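Mosedero Home Help > Kitchen > Tableware and storage

Cup slides on plate when carried. Which plate shape holds it best?

Posted by Yogesh Saxena

I serve drinks on a small plate instead of a saucer. The plates are Bikament, glazed, coupe style with no well in the center. The cups are plain tumblers with no handle and a base 58 mm across. When I carry a plate at even a slight angle the cup moves. It doesn't fall, but it ends up against the rim and drips onto the glaze.

I have tried a paper napkin under the cup (works, looks bad, has to be thrown out) and a cork disc (too thick, cup sits high). I would like to keep the cups. Is there a plate shape that fixes this, or is it a matter of where the cup goes? Also, does stacking the plates wear down the glaze and make this worse? Mine are stacked in a cabinet with nothing between them.

Saadet Ekinci

Two separate things are going on.

First, friction. A glazed plate against a glazed or hard plastic cup base has very little grip, and a film of water reduces it further. Dry the foot of the cup before you set it down. If the cup has an unglazed foot ring, it will hold better than a smooth one. Stacking does not make plates more slippery. The unglazed ring on the underside scratches the plate below it, which is a cosmetic problem. Put a sheet of felt or a paper towel between them if you care about that.

Second, geometry. A true saucer has a recessed well slightly larger than the cup foot, so the cup can only travel a couple of millimeters. A coupe plate curves continuously, so the cup has a stable position only near the middle. Farther out, the surface slopes and the base sits on two points instead of flat.

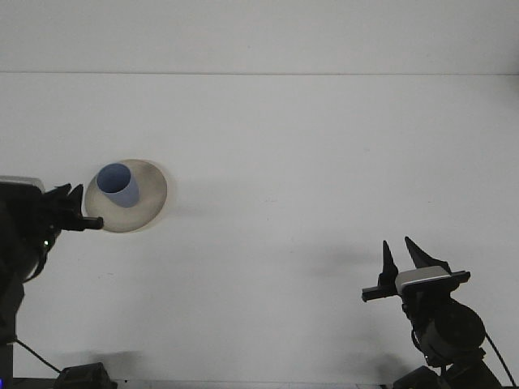

Off-center placement is the usual cause of what you describe. People leave room for a cookie or a spoon and push the cup outward. Tapered tumblers need extra care because they are wider at the mouth than at the base, so the footprint on the plate is smaller than it seems from above. With a light blue tumbler on a shallow cream plate, set over toward the rim like that one, I would slide it back to the middle before lifting the plate. If you need the space for food, use a larger plate with a flat center, and test it by setting the cup down and tilting the plate by 5 degrees. If the cup creeps, choose another plate.

For grip without changing plates, cut a disc from thin silicone shelf liner, 2 mm smaller than the foot all around. It stays hidden and can be washed by hand. I use the Rerkow liner, but any smooth one will do.

Ateş

just get saucers. or carry the cup in the other hand

Yogesh Saxena

Thanks. The liner disc works on the plates I tried this afternoon. I cut mine at 54 mm, which is what you get from the 2 mm margin. The cup stays put with a dry base. With a wet base it still moves a little on the steeper plates, so I am drying them first. I will put felt in the stack as well.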